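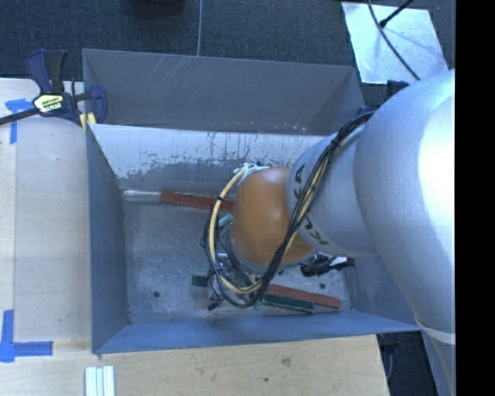
Notes for the Flustska talk, 18 April 2022
Ifeoma Nwankwo

Start slow. Ask who here has a machine at home or at work that tidies up after itself. Wait for hands. Move on.

Bin picking. I've been told it's solved since I was an apprentice. Look at what's in the bin: a few blocks, plain shapes, plain colours. Then think of the parts drawer at Skindico, with springs hooked through washers and a rag on top. (Pause.) Which one does the brochure show?

Point at the clamp on the corner of the bin. My kitchen drawers aren't clamped to anything.

Blocks against the wall. A kid slides one out with a fingertip. Ask any vendor how their gripper gets in there, and ask to see it done 27 times in a row.

Brosodar quote: 645 picks, 3 drops. Fair enough. Who loaded the bin, and who picked up the drops? They never told me.

Dishwasher story here if there's time. Keep it to 2 minutes.

Questions. If someone asks "so when?", say I don't know, and I wouldn't cancel the cleaner.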